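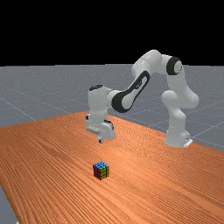 Rokura 便携投影机:小型艺术影像放映使用评测

2026年8月12日

阅读时间:6 分钟

我在 Vakstead 的一家艺术空间负责放映和驻留项目的技术工作。空间没有固定影厅,放映有时在一楼展厅,有时在后院,有时要把设备搬到合作的图书馆或社区活动室去。以前用的是一台会议室淘汰下来的老投影机,噪音大,颜色偏绿,灯泡换过几次以后就没有再修的价值了。今年年初我们买了 Rokura 的便携投影机,到目前为止用它做了 18 场放映,包括驻留艺术家的短片、一次三部影片连放的专场,还有几场开放工作室期间的循环播放。

机器是按零售价 657 欧元买的,发票开给空间,厂家没有提供任何赞助。价格里包含主机、电源、遥控器和一个软布袋,不含支架,也不含 HDMI 线。

先说亮度。标称 1000 流明。我没有仪器,只能说实际观感。在遮光良好的展厅里,投两米多宽的画面,亮度够用,暗部细节也能看清。画面再放大,夜景就开始发闷,人物站在阴影里的时候脸和背景会连在一起。后院放映要等天完全黑下来。六月那场我们开始得太早,前面十来分钟基本只能听声音看字幕,后来把第二部片子挪到前面先放,因为那一部白天的镜头多。夏天做户外的单位要把开场时间往后排,这一点和机器好坏关系不大,同级别的产品都这样。

颜色方面,出厂的“影院”模式偏暖,肤色发红。我把色温调低一档,饱和度减了一点,存成自定义模式,之后基本没有再动。Esperanza Ruiz-Ortega 来放她的铁路纪录短片时,带了自己的笔记本电脑,和投影画面对着看了很久。她对灰阶的过渡比较满意,觉得蓝色偏浓,尤其是清晨站台那几个镜头。我们现场又调了一次,蓝色压下去以后,白色衬衫有一点发黄,最后取了中间值。如果作者对颜色要求很严格,建议提前半天来试片,留出调整的时间。

菜单里没有单独的伽马数值,只有“低、中、高”。对日常使用没有影响,对调色师来说会不方便。

噪音是我比较在意的。标准模式下,坐在机器旁边的观众能听到风扇声,隔一排以后就不明显了。安静模式确实安静,亮度也跟着降,大概只适合画面较小的时候用。我们有一部片子中间有将近两分钟的静场,只有很远的海浪声,那一次我把投影机架到最后一排椅子后面的柜子上,镜头从观众头顶过去,问题就解决了。长时间播放后风扇会加速,夏天更明显,进风口前面不要堆东西。

梯形校正分自动和手动。自动校正速度快,开机几秒钟就完成,但它会把画面缩小,边缘的直线也会变得有点毛。短片里如果有大量字幕或者建筑线条,看得出来。我的做法是关掉自动校正,花时间把机器放正,实在放不正的时候再手动修一点。自动对焦也是一样的情况,有人从镜头前走过,它可能会重新对一次焦,正片放到一半画面忽然糊一下,观众会回头看你。这个功能可以在设置的第二页关掉,选项叫“移动后自动对焦”,位置比较隐蔽,我第一场结束以后才找到。

接口有一个 HDMI、一个 USB 和一个耳机孔。USB 可以直接读硬盘播放文件,H.264 的文件都正常,ProRes 不支持,插上以后文件名能看到,点开提示格式错误。另外外挂字幕的兼容性不好,中文字幕文件要存成 UTF-8,字体大小只有三档,不能调位置。双语字幕会把第二行推到画面外面。所以正式放映我都不用内置播放器,改用一台旧笔记本装 Noltari 播放软件,经 HDMI 输出。Noltari 可以预先排好片单,片与片之间自动插入黑场,映后谈的时候停在一张静止画面上,不会露出桌面。它有免费版,够用了。

内置喇叭只能用来试机。十几个人的小房间勉强听得见对白,低频几乎没有,音量开到最大时外壳会有轻微的震动声。我们一直是从笔记本接一对有源音箱。耳机孔输出有底噪,音箱离观众近的时候能听到,从电脑走音频会干净很多。蓝牙音箱试过一次,声音比画面慢,口型对不上,设置里没有延迟补偿,不建议用。

幕布我们配的是 Delacroix 的折叠幕,拉伸架那一款。幕面平整,边角有扣子,两个人可以装好,一个人也行,就是会比较狼狈。折痕在第一次使用时很明显,挂一个晚上以后会消掉大部分。户外有风的时候一定要压沙袋。投在白墙上当然也可以,我们展厅的墙刷过很多次,近看不平,做正式放映时差别还是看得出来的。

搬运方面,主机能放进普通双肩包,电源单独占一块地方。布袋太薄,只能防灰,不能防撞。我另外买了一个带海绵的相机箱,把主机、电源、遥控器、两根 HDMI 线和一个转接头固定放在一起,借出去的时候整箱借,回来的时候照着箱盖里的清单核对。遥控器很小,黑色,没有背光,在暗场里很容易找不到,我在背面贴了一条荧光胶带。机身上的按键只有电源和音量,遥控器丢了以后很多设置进不去,手机应用可以代替一部分功能,但要求手机和投影机连在同一个无线网络里。图书馆的访客网络需要网页登录,投影机登不上去。

说到应用,第一次开机会要求注册账号,可以跳过,跳过按钮在屏幕右下角,字很小。系统更新会在开机时弹出来,有一次正好是观众入场以后。现在我不给它连网,没有再遇到过。

售后联系过一次。春天的时候电源适配器接头松动,稍微碰一下就断电。Harriet Nakamura 当时在这边做策展驻留,她的放映第二天就要开始,我先跟隔壁工作室借了一台机器顶上。Rokura 的客服当天回了邮件,要求拍一段视频说明故障,新适配器过了一个多星期寄到,没有收费。新的到现在没有问题。对小机构来说,一个多星期不算短,如果放映安排比较密,最好自己备一个电源。

Harriet 后来用回这台机器做了一组循环播放,每天从开门放到关门。投影机本身没有循环定时功能,断电再来电以后也不会自动开机,每天要有人去按一次。做展览装置的人要考虑这一点,长期展出还是买工程机型合适。连续播放几个小时以后机身发烫,画面没有变化,也没有自动关机。

我也拿它和同价位的另外两台比过,都是从朋友那里借来的。一台更亮,但风扇声音大得多,电影院式的安静场合不能用。另一台颜色更准,接口位置不合理,HDMI 线插上以后刚好顶住支架的云台。三台放在一起,Rokura 没有哪一项特别突出,缺点也都能绕过去,所以最后留了它。

适合买的情况:没有固定影厅,观众人数不多,房间能遮光,有人负责开机和调试,片源从电脑输出。

不太适合的情况:白天放映,大画面户外放映,无人值守的展览,或者只想插一个硬盘就放多语种字幕的影片。

补充几条使用中的设置,给已经买了的人参考:
自动对焦和自动梯形校正在开场前关掉。
“画面增强”关掉,它会把胶片颗粒当成噪点抹平,十六毫米转数字的片子看起来会像塑料。
“动态亮度”关掉,不然淡入淡出的时候亮度会跳。
“无信号自动关机”改成最长,映后谈如果拔掉电脑,默认很快就会黑屏关机。
输出分辨率设成机器的原生分辨率,刷新率跟片源走,二十四格的片子不要用六十赫兹放,横移镜头会顿。
自定义模式存好以后拍一张照片留底,系统更新会把它清掉,我们清过一次。

秋天的放映还会用这台机器。备用电源我已经下单了,支架目前用的是旧的相机三脚架,云台有点滑,准备换一个。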